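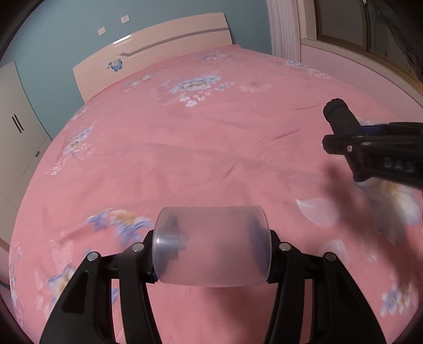 Delwyn Rewi wrote:

> Did the bedroom episodes help at all with the cylinder handover, or was it just the extra data? We got nothing from adding 458 more of the kitchen ones.

Short answer – the rooms matter more than the count. We trained two policies on two-gripper demonstrations with the frosted cylinder. The first used 2,140 episodes, all from the bench at Enley. The second used 1,730, with the bedroom ones mixed in. Tested in a room neither had seen, the smaller set did better on both the grasp and the handover.

Most failures in the bench-only policy came before contact. It closed early over patterned cloth – flowered sheets were the worst – and I think it was reading the print through the plastic. Creases gave it less trouble than I expected.

I only ran 80 trials per policy, so please don't quote this yet. The Jandton split is next, and I'll post the table on Saturday if the cluster is free.

Could you send me your crop settings for the kitchen set?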